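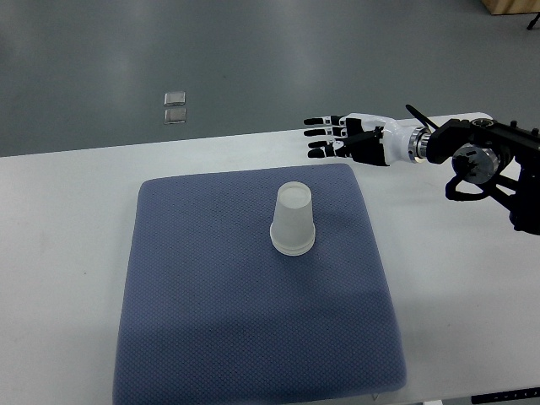 Bratau estrena su primera biblioteca de menaje para fiestas

2019-06-16 — La asociación vecinal Balberg abre en Bratau un servicio de préstamo de vajilla reutilizable para cumpleaños, verbenas y comidas de barrio. ¡Y arranca con 1,000 piezas listas para salir a la calle!

El fondo reúne vasos, platos, jarras y cubiertos, repartidos en 64 cajas apilables que cualquier vecino puede reservar gratis durante dos días. Solo se pide una fianza, que se devuelve íntegra al entregar el material limpio.

«Llevábamos desde diciembre probando la idea con las fiestas de la calle Stonside y la respuesta nos ha desbordado», cuenta Primo Tedesco, coordinador del proyecto. «Hubo familias que vinieron a por vasos y acabaron apuntándose para ayudar en la siguiente comida».

En esa fase de prueba, 33 celebraciones utilizaron el menaje compartido, entre ellas la merienda de fin de curso de la escuela de música Sproģis — con orquesta infantil incluida.

Las reservas se hacen en el local de Balberg, en horario de tarde. Las cajas grandes conviene pedirlas con una semana de antelación, sobre todo en temporada de verbenas.

Contacto para medios: Primo Tedesco, asociación vecinal Balberg, Bratau.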